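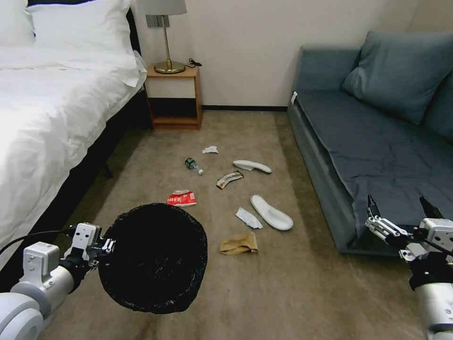
Lukumay short-stay hosts get new registration rules

May 2026

People who rent out rooms or apartments to visitors in Lukumay will have to register with the town before taking bookings, under rules approved by the town council.

The measure passed after two readings. It covers any rental of fewer than 12 nights and sets a yearly fee of $300 per unit. Hosts who advertise without a registration number can be fined $500. Hotels and inns already hold a separate license and will not pay the new fee.

Council member Woo-jin Yoo, who introduced the proposal in February, said the town had no reliable list of short-stay units and could not tell fire inspectors where they were.

"We get a call about a blocked stairway and we don't know who to contact," Yoo said. "The number on the listing fixes that."

Han-gyeol Heo rents out a bedroom in the Imurska district and spoke against the fee at the hearing. Heo said the amount should depend on how many nights a room is booked.

"I host in the summer and during the holidays, and the rest of the year the room is for family," Heo said. "I'd be paying the same as somebody who is full every week."

An amendment to lower the fee for single rooms failed.
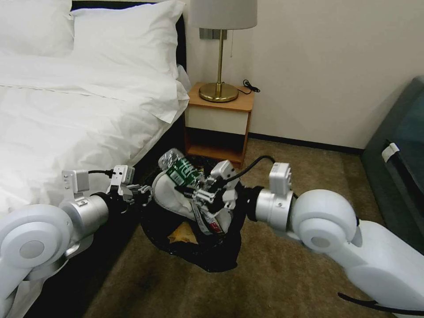 Single bedrooms and whole apartments will be charged the same yearly fee.

Applications will be taken at the town clerk's office on Skonon Street. Hosts need proof of address, a floor plan and a working smoke alarm in each bedroom. Existing bookings will be honored while an application is pending.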